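As tigelas de plástico, outra vez

Quem lê este blog há mais tempo já sabe que tenho um armário de cozinha só para plásticos. Fica por baixo da bancada, à esquerda do forno, e tem uma porta que nunca fechou bem. Na semana passada deixou mesmo de fechar. Tirei tudo cá para fora, pus em cima da mesa e resolvi decidir o que ficava.

A maior parte das tigelas veio connosco da casa antiga. Um conjunto comprei na Pokport, quando ainda havia loja perto da estação, e as outras foram aparecendo: ofertas, restos de festas de anos, uma que veio de um piquenique e ninguém reclamou. São de marcas diferentes, algumas sem marca nenhuma no fundo, e por isso não encaixam todas umas nas outras. O problema do armário é esse.

Já tentei várias arrumações. A primeira foi por cor, que fica bonita na prateleira mas ocupa o dobro do espaço, porque duas tigelas da mesma cor e do mesmo tamanho só encaixam até meio e a pilha cresce depressa. A segunda foi por uso: saladas, sopas, fruta, massa de bolos. Durou um mês. Cá em casa cada um serve-se da tigela que estiver mais à mão, e à segunda lavagem já estava tudo trocado.

Agora estou a arrumar por tamanho e a usar a maior como caixa. As peças pequenas vão todas lá dentro, mesmo que não encaixem bem, e as médias ficam ao lado, numa pilha à parte. Para fazer sair o jantar tiro a grande inteira, com tudo o que tem dentro, e ponho-a na mesa.

Uma tigela laranja grande serve perfeitamente para isto. Leva uma tigela azul translúcida, um copo azul alto e uma tigela vermelha pequena, e o copo fica de pé sem problema. As médias, a azul-viva e as duas vermelho-alaranjadas, ficam de fora. 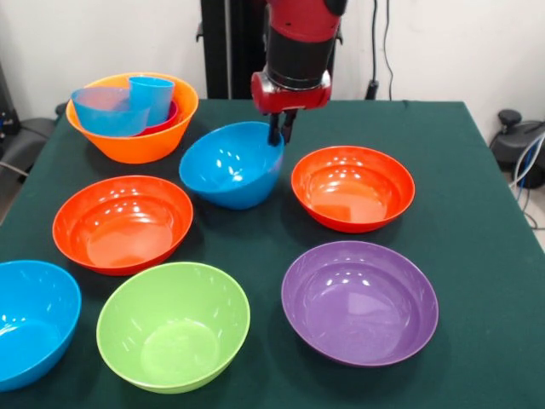 O pano verde-escuro é bom para estas coisas. Numa mesa nua o plástico escorrega e faz um barulho que se ouve no prédio todo. Além disso vê-se melhor o que há, e dá para perceber logo quando duas peças são do mesmo tamanho e uma delas está a mais.

Sobre o espaço, medi a prateleira com fita métrica antes de voltar a pôr as coisas lá dentro. Tem 70 cm de largura e 50 de fundo, com 25 de altura livre até à prateleira de cima. A altura é o que manda. Uma pilha de médias cabe desde que não passe da dobradiça, e a tigela grande cabe se o copo alto não ficar na parte da frente. À primeira esqueci-me disso e a porta bateu-lhe.

Quanto a lavar: vai tudo na máquina, na grelha de cima, no programa curto. As que apanham molho de tomate lavo à mão antes, com água fria e detergente, e deixo ao sol na varanda. A mancha não sai toda, mas fica mais clara. As translúcidas são as piores. Já experimentei bicarbonato e um produto da Kulteck que uma vizinha me recomendou, e não notei diferença entre os dois. O bicarbonato é mais barato.

Também deitei fora algumas coisas. Tudo o que tinha o fundo riscado ou a borda rachada foi para o ecoponto amarelo, e as tampas sem par foram atrás. Guardei uma tampa da Unari que serve em três tigelas diferentes — não faço ideia porquê, mas serve.

Houve quem me perguntasse nos comentários se não valia mais a pena passar tudo para vidro. Já pensei nisso. Tenho duas saladeiras de vidro e gosto delas, mas pesam, e numa casa em que toda a gente põe e levanta a mesa prefiro coisas que possam cair. O plástico fica para o dia a dia e o vidro para quando há visitas.

Falta resolver a porta. Troquei os parafusos da dobradiça de baixo e melhorou, mas continua a abrir sozinha quando alguém fecha a gaveta do lado. Em novembro quero mudar as duas dobradiças e aproveitar para forrar a prateleira. Se alguém souber de um forro lavável que não cole ao fundo das tigelas, deixe nos comentários, que o último que comprei saiu aos bocados.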